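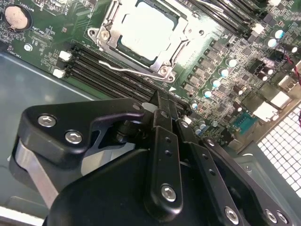
Gripper over a computer motherboard, processor seated and retention lever down.

Okton Board Service Cell

The Okton is a bench-height robot cell for repair and refurbishing shops that handle motherboards still mounted in the chassis. It takes over the small, repeated reaches inside the case and leaves diagnosis, sign-off and anything unusual to the technician at the next bench.

Made by Kovačević. Sold and supported in North America by Clandala.

What it does

The cell works on boards in place. A technician slides the open chassis onto the tray, picks a job from the screen and steps back behind the light curtain. The arm finds the board from the socket and the memory slots, then checks its position again before each move. Standard jobs cover:

Memory modules, removal and seating
Coin-cell battery replacement
Small plug-on connectors and jumpers
Visual check of socket lever, slot latches and mounting screws

Processor removal is not a standard job. The cell can look at the loading plate and lever and flag a problem, but opening the socket stays with a person.

The gripper

The fingers are narrow, matte black links driven from the wrist, made to reach down between tall parts such as capacitors and slot latches. They come off with a hex key. Grip force is set per job and saved with the job, so the next shift gets the same setting. A wrist camera sits close behind the fingers and feeds the view on the operator screen. Technicians use that view a lot, more than we planned for when the cell was designed, and the screen is now larger on all new units.

What changes on the floor

Most shops ask about this before they ask about price, so it has its own section.

Stinilby, a refurbishing shop that takes in retired office servers, has run two cells since August. Before that, every technician did their own teardown, memory swap and battery change at one bench, start to finish. Now the chassis goes through the cell first and reaches the technician with the memory and battery work done and a list of flagged items on the job record.

"The first weeks were slower," says Ketill Hjaltadóttir, who runs the repair floor there. "People didn't trust the list and checked everything again by hand. I let them. After a while they stopped doing it on the easy boards and kept doing it on the old ones, and I think that is about right."

The jobs have shifted. One technician per shift is now the cell lead, who loads trays, clears stops and writes new jobs. Stinilby made it a paid step up and rotates it among those who want it. A few don't, and they stay at the bench full time. Complaints of sore thumbs from pressing slot latches have gone down. There is also less talk across the benches, which Hjaltadóttir says she did not expect and does not much like – the morning meeting was made longer for that reason.

No one should buy this cell expecting to run it unattended. It stops and waits when a latch is stiff, when a cable lies across the slots or when a board does not match the job. Older mixed stock means more stops. Plan for someone within reach of it.

Training

Operator training takes 5 days on your floor, using your own boards. The first two are loading, clearing stops and safe access. The rest is job writing. We ask that bench technicians write at least some of the jobs themselves, as they know where the awkward cables run. No programming background is needed.

Specifications

Stored jobs: 60
Largest chassis on standard tray: 44 cm wide
Spare finger sets included: 14
Guarding: light curtain at front, fixed panels at sides and rear
Static control: grounded tray, wrist strap points on both sides
Noise: suitable for an open shop floor

Wide trays for full-depth rack units are a separate order. Please give chassis length, width and height with your inquiry.

Ordering and support

Clandala quotes each cell after a site visit or a video call. Bring two or three typical boards and the worst one you have. Installation, training and the first service visit are in the quoted price. Finger sets, tray pads and strap cords ship from stock.

Prices valid from Jan 1, 2023. Leasing is available on new cells only.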